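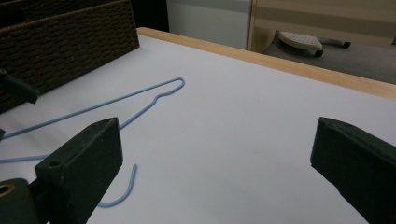 Maintenance of the Zollia demonstration cell continued during April under the supervision of Auður Vestergaard. The main concern this period was wear in the hand-held grippers, in particular the alignment of their fingers. Thin items remain the most demanding check after each adjustment, and the light-blue coated wire hanger, lying flat on the white tabletop, has been kept as the standard test piece alongside the woven basket. Corentin Marty has reset the jaw spacing on both units and replaced 8 screws.

The cell completed 61 hours of recording in the month, with over 800 demonstrations accepted by our partners at Virnine. Two stoppages were logged, both traced to a strained connector on the left unit.
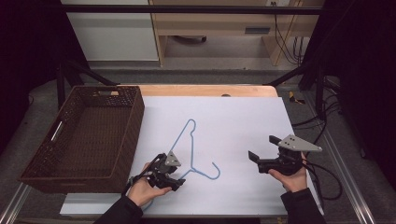 The connector has been exchanged and the cable run is now inspected at the start of each shift. Operators are asked to keep enough slack for both arms to move freely over the board – a point added to the written procedure by Kanokwan Prasertsri.

Spare finger sets ordered from Gunumau have not yet arrived. Until they do, the present fingers will be checked every Tuesday and the results sent to Inès Tessier. Spending remains within the agreed maintenance budget, and no further funds are requested for this period.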